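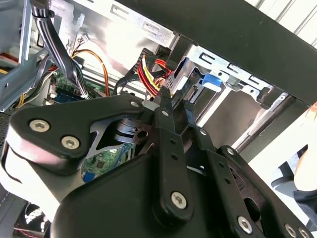 Section 4. Practice on the open computer case

This section is for club members who have finished Sections 1 to 3 and who can already jog the arm without help. In this part you will learn to bring the gripper inside an open desktop computer, reach the drive cage, touch a connector, and come out again by the same way. The task is the same as the second task in the Drultedbridge student challenge, so please do it in the order given here and not in your own order.

The computer cases are old ones which were given to the Ivinstead club. They do not need to work after the practice, but we want to use each of them many times, so we treat them as if they must work.

4.1 What you need

One desktop case with the side panel removed
The arm, with the black two-finger gripper fitted and the wrist camera connected
The laptop with the Mazandarani control program (the club version, not the one from the download page)
The set of hex keys from the grey tray
A soft brush
Safety glasses for each person at the table
The log book

You must be two people at least. One is the operator, who holds the controller and looks at the camera picture. The other is the spotter, who stands near the case and looks at the real gripper. You change places after each three runs.

CAUTION: The case must never be connected to the wall power during practice. Take the power cord out completely and put it in the drawer. Do not leave it lying behind the case, even if the switch is off.

CAUTION: Do not open the power supply box inside the case. It can hold a charge for a long time. There is no task in this manual which needs it open.

4.2 Preparing the case

1. Put the case on the practice table with the open side toward the arm. The drive cage should be on the right when you look from the camera.

2. Check that the front feet of the case are on the two tape marks. If the tape is gone, measure 300 mm from the arm base to the nearest edge of the case and put new tape.

3. Look for sharp edges. The sheet metal of the drive cage and of the slots is thin, and it can cut fingers and also the cables of the arm. Put tape on any edge that feels sharp.

4. Brush away the dust, specially from the motherboard. Dust on the board makes the camera picture harder to read.

5. Look at the cables. You do not need to make them tidy. In the challenge the cables are left hanging as they are, and the operator must find a way between them. Only if a loop of wire lies right across the opening, move it to the side by hand before the first run.

6. Check that the drive is seated in its cage and does not slide.

Note: Some cages have a plastic latch which stands out from the metal. It is a good mark for your eyes, as the colour is strong, but it breaks easily. Do not use it as a place to rest a finger of the gripper.

4.3 Checking the gripper

7. With the arm in the parked position and the motors off, try each screw of the gripper with the hex key. They should be firm. Do not turn with all your strength, the threads in the plates are soft and we have already repaired two of them.

8. Pay attention to the large screw at the base of the long finger. If this one is loose the finger leans to one side, and on the camera picture the leaning is difficult to notice. Flynn Rutherford lost a whole afternoon in this way, thinking that the calibration was wrong.

9. Look at the small holes in the long finger. If there is a piece of wire or plastic in one of them, take it out with tweezers.

10. Move the fingers open and closed by hand, slowly. You should feel the same resistance in the whole travel. If you feel a step, stop and tell Omid Hosseinzadeh before you switch on the motors.

11. Check that the camera cable has some slack at the wrist. Turn the wrist by hand to both ends and look that the cable does not pull.

4.4 Starting the program

12. Switch on the laptop first, then the arm. In the other order the program does not always find the camera.

13. Open the profile named CASE. The speed limit in this profile is 24 mm per second. Do not change it, also not for the way out.

14. Press Home and wait for the green line at the bottom of the window.

15. Type the travel limits in the table if they are empty:

X limit 449
Y limit 262
Z limit 300

All are in millimetres from the arm base. The limits are kept in the profile, but after an update of the program they are sometimes lost. If you see zeros, type the numbers again and save.

16. Open the camera window and make it as large as possible. The gripper will take a big part of the picture. This is normal, the camera sits very close to it. You learn after some runs to read the small areas between and beside the fingers.

17. The spotter says "clear" when all hands are away from the case. The operator does not enable the motors before hearing this word.

Note: If the light comes strongly from a window, the bare metal inside the case becomes very bright in the camera picture and you lose the thin wires in front of it. Close the blinds a little, or turn the whole table. If you turn the table, do step 2 again.

4.5 Going in

18. Bring the gripper in front of the opening, with the fingers half closed. Stop there and let the spotter look from the side.

19. Move in slowly, with the fingers pointing toward the drive cage. Keep the motherboard in view beside or under the gripper plate. When you see the board becoming larger in the picture, you are going too deep. Come back a little and correct.

20. Pass below the power wires of the drive if there is space, and not through the loop. A finger with holes can catch a thin wire very easily, and you will feel nothing in the controller.

21. When the tip of the short finger is near to the cables at the drive, stop. Take your hand from the controller and count slowly to five. The arm settles by a small amount after each movement, and many touches that we did not want have happened in this moment.

22. Ask the spotter for the distance. The spotter gives the distance in finger widths, not in millimetres, and says only "more", "less" or "stop" after this.

23. Move in small steps until the tip touches the body of the connector. Touch the plastic part. Do not touch the wires, and do not touch the circuit board of the drive.

24. Hold the touch for three seconds. The spotter says "good" if nothing else in the case is moving.

CAUTION: If a wire becomes tight, do not pull back at once. Open the fingers a little, press Pause, and let the spotter decide. The spotter may put a hand inside the case only after the operator has pressed Pause and has put the controller on the table.

4.6 Coming out

25. Go back by the same way. The program has a button Reverse Path — use it for the first ten runs. After that you may drive by hand.

26. Keep the fingers as they were on the way in. If you open them wide inside the case, the wide plate on the side of the gripper comes near to the chassis.

27. When the gripper is fully outside, press Park, then disable the motors. The operator says "off" with a loud voice.

28. Look together at the inside of the case with your own eyes. Compare the plugs and latches with how they were at the start.

29. Write the run in the log book.

4.7 What to write in the log

Please write the names of operator and spotter, the number of the case, the time from "clear" to "off", and each touch that was not planned. Write also small touches. Bijan Golestani reads all the logs before he chooses who drives in the challenge, and a run with three honest touches is more useful to him than a clean page with no details.

A good entry looks like this:

21/12/2020, case 2, operator D. Voicu, spotter F. Pakzad. Fingers half closed. Touched power wires once on the way in, no pull. Connector reached on second try. Reverse Path used. Long finger screw checked after, was firm.

4.8 Problems and what to do

The camera picture freezes.
Press Pause. Do not try to come out blind. The spotter checks the camera cable at the wrist, then the operator closes only the camera window and opens it again. If the picture does not come back, disable the motors and two people lift the arm out by hand, one at the wrist and one at the elbow.

The gripper does not close completely.
Mostly it is dust or a piece of wire at the hub behind the fingers. Park the arm, switch off, and clean with the brush. Do not use oil. The parts came from Susonum without oil and they should remain like this.

The arm stops before it reaches the cage.
You have met a travel limit. Check the tape marks first, as the case has probably moved. Do not make the limit larger to solve this.

The fingers shake when they are near the connector.
Your hand is tired, or the controller is set to Fast. Change places with the spotter. Darius Voicu also found that it helps to rest both elbows on the table.

A plug has come out during the run.
Finish the run if it is safe, park, and write it in the log. Put the plug back by hand only with the motors off. If you are not sure where it belongs, leave it and ask Farzad, who keeps the drawings of all the cases.

4.9 Before you go to Section 5

You may begin Section 5 (gripping and pulling the connector) when each person in your pair has ten runs in the log without a tight wire. The runs do not need to be on the same day. If you change your partner, you keep your own runs, but do two slow runs together first — every spotter says the distances in a different way.

At the end of the session put the side panel back on the case with one screw only, return the hex keys to the tray, and leave the arm parked with the cover on.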